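Short menus, better drinks: my notes for the Jastasville bar talk

Slide 1. Hello and thanks
Say hi, thank Akosua Alhassan for the invite, check that the people at the back can hear me. Mention that the bar is open during the talk and I won't be offended if anyone gets up for a refill.

Slide 2. Where we started
When I took over the list at Surport it had 100 drinks on it. One hundred! It came in a padded folder like a hotel room service book, and guests would flip through it for ten minutes and then order a gin and tonic (the gin and tonic wasn't even on the list). Ask for a show of hands: who has done this? I'll put my own hand up.

Slide 3. What we cut
We went down to 8. I kept the sours, one stirred whiskey drink, a spritz, and two with no alcohol at all, and those two are on the same page as everything else, same type size. Tell the story of the blue thing with the coconut foam. Pause for laughs, move on if there aren't any.

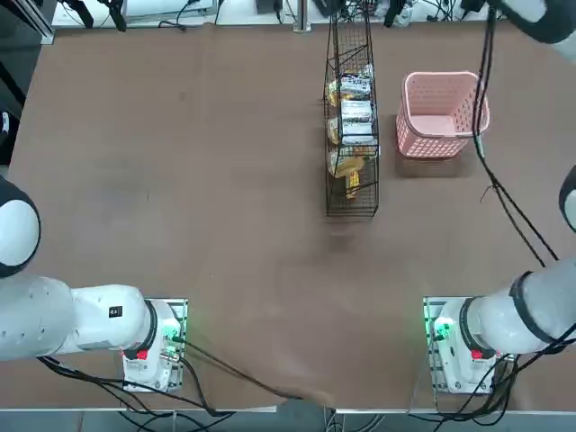
Mariama Dramani: I still think you cut too deep. My regulars would walk if I took their old favorites off, and a short list only works if the staff can make the missing ones when somebody asks.

She's right about the second part, so I've added this bit. We keep a recipe box behind the bar with the old drinks in it, and if you know to ask, you get one. Yes, even the blue one. Wumpini Bawa makes it better than I ever did.

Slide 4. The May numbers
We sold 1,673 cocktails in May, our first full month on the short list. Don't oversell this! The patio had just opened and the weather was lovely, so I can't give the menu all the credit. The part I'm happier about is the fridge: far fewer half bottles of syrup going cloudy at the back, and a lot less mint in the trash.

Slide 5. Writing the descriptions
Read the two versions of the Rashti sour out loud. The old one went on for four lines and had the word "journey" in it. The new one says lemon, honey, black tea, rum. People order the second one. Somebody will ask about prices here, so say we print them plainly, right next to the name, no tiny gray numbers.

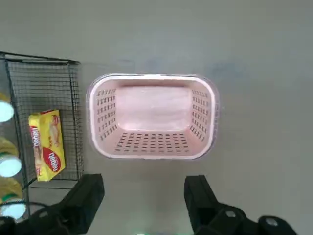
Pink plastic basket, from above.

Slide 6. Try it at home
This goes for your own parties too. Pick 2 drinks, batch one of them in the afternoon, and buy more ice than seems sensible (then one more bag). If you're batching with citrus, squeeze it the same day. Leave the bubbles out until people are standing there with glasses.

Slide 7. Questions
If it's quiet, ask Elżbieta to tell the one about the wedding and the frozen limes. Samples of the tea sour come out at this point, so keep answers short and let people get to the tray. Paper copies of the recipe are by the door, take one for a friend.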